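Street Photography, Notes for Session 4
Waiting, layers, and the edge of the picture

These go with the slides, not instead of them. If you missed last time get notes off Mavis Begay, she writes everything down.

Recap from last time: we did light on faces, hard sun, where to stand at noon. Contact sheets from that walk are still in the tray, please collect. Several have no name on the back.

1. Pick the place first

Most beginners chase people. You see somebody interesting, you speed up, you get the back of a head. Try it the other way. Find a background you like and stay put until someone walks into it.

What makes a background worth staying for:
a wall with one patch of light on it
a doorway, steps, a corner where people have to turn
something printed or painted that a passing person could play against
a puddle, if you're lucky with weather

Pilar Ibarra's bus shelter series from Koltisville is the one on slides 3 to 9. Same shelter, same bench, one summer. She stood across the road with a 35mm and didn't move more than a couple of steps. Look at how the timetable panel works as a second frame in nearly all of them. Look also at the weak ones, she was kind enough to let us show those. In the weak ones the person is fine and the shelter is fine but they overlap badly, head in front of the dark post, and you lose the shape of the head completely.

So: head against something plain. Check it before anything else.

2. How long to wait

Longer than you think. On the July walk I gave everyone one corner and 37 minutes (that was just when the bus came) and nearly the whole group had quit the corner before the halfway mark. Aslak Kvam stayed and his is the one with the two umbrellas.

While waiting — set exposure, set focus, leave them alone. Zone focus if your lens has a scale. f/8, 1/250, ISO wherever that lands. Overcast day go up to 800 and don't worry about it, grain/noise is fine in this kind of work.

Zone focus again for those who asked. Set the lens to a distance, say 8 feet. At f/8 on a wide lens you have a band in front of and behind that distance that looks sharp enough. Learn what 8 feet looks like on a sidewalk. Pace it out at home. Then you don't need autofocus and you don't miss the half second.

3. Layers

Foreground, middle, back. A picture with something going on at all three is harder to make and usually more fun to look at. Doesn't mean cram it. If the three things touch or overlap you get mush.

Natalie Holroyd's market pictures (handout B, the stapled one). She crouches. Crouching seperates the near person from the far people becuase the near one goes up against the sky or awning. Standing height, everyone's head is on one line, and the eye has nowhere to go first.

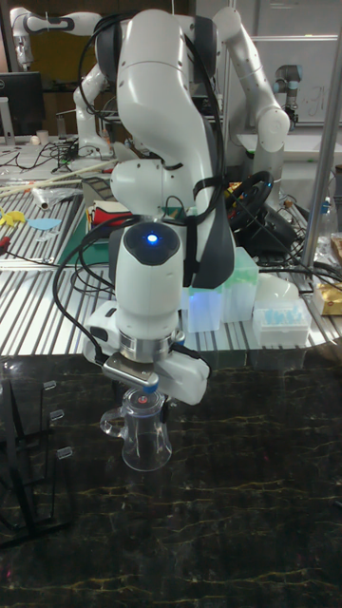
Easy drill. Stand at a crosswalk. Wait for red. Near person big on one side, far curb people small on the other, gap between. Shoot only when there's a gap. No gap no picture. Do it for one whole roll or one card's worth, then go home and throw out everything where heads touch.

A long lens will flatten the layers together. Sometimes nice. For this assignment no longer than 50mm please, we want you to solve it with your feet.

4. Edges

Look around the edge of the viewfinder before pressing. Everybody looks at the middle. Half a hand, a parked bumper, bright trash can in the corner — all of these pull.

Cropping later is allowed in this class. I know Macarena Sosa told you the opposite in the intro course and she has good reasons, go argue with her. My view is crop a bit, learn from it, next time stand where the crop would have put you.

5. The story in your head vs. the story in the picture

You'll make up stories about people while you wait. Fine, passes the time. But the viewer doesn't get your story, they get a posture and a place. If the picture needs your caption to be sad or funny then it isn't there yet. Test: show the print to someone with no title and no talking. Write down what they say. We'll do this in pairs after the break.

Things that do carry: hands, direction of a look, distance between two people, a bag put down vs. held. Faces less than you'd think.

6. Asking, not asking

Question from last time. In a public place in this town you can shoot. That doesn't mean you should every time. My own habits, take or leave: no kids close up without a parent's nod, nobody who is sick or hurt or asleep outside. If somebody waves you off, lower the camera, say sorry, move on. If they ask you to delete it, I delete it. Smile more than you think you need to.

Assignment

One place. Two visits, differnt times of day. Bring 18 frames in total, small prints or a contact sheet, unedited order. Mark your 2 favorites on the back in pencil, not the front. Write the place and the time of each visit. No captions otherwise.

If you're on film allow for the lab, they're slow right now.

Reading: the Vomedthorpe chapter in the packet, pp. 21 on. Skip the part about printing papers unless you're interested. We'll talk about the ferry picture so at least look at that one.

Next session: prints on the wall, everyone talks. Bring tape.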